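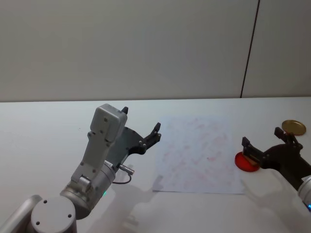 Stamping tips, picked up at the Willer open day

I went to the Willer workshop in May for the free sausage and came home with opinions about ink. Their two-armed robot, Ki, was on show with a wooden block and a red disc, and the crowd got to ask questions. Most people asked about their jobs. I asked about stains.

1. Cover the bench first
A white benchtop is a lovely thing until the first pinkish smudge. Tape down butcher's paper, and run it 10 cm past where you think you'll need it. You will be wrong about where you need it.
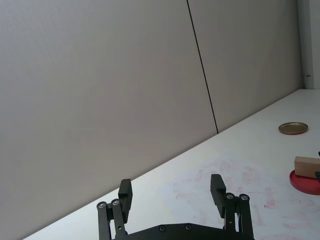
Try dish soap on the bench before anything fiercer. If that fails, use a dab of methylated spirits on a rag and leave it 5 minutes - with the window open, please. Test a hidden corner first.

2. Hold the block low and square
Grip it by the sides and keep your fingertips off the face. Ki's handlers told us it had done 2,828 practice grips. I've had a few decades and still get ink on my cuffs.

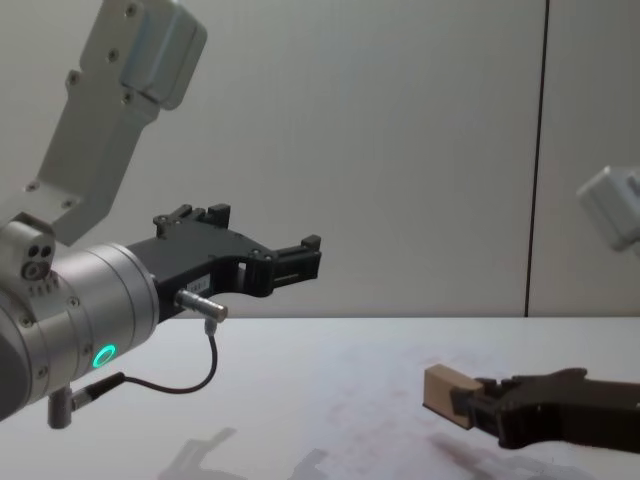
3. Keep lids within reach
Ink pads dry out while you admire your work. Put the lid at the back of the bench, always in the same spot, and close up between prints.

4. Practise on scrap
The Clotier handout suggests 1,000 prints before you try good paper. I'd say a dozen, then a cup of tea.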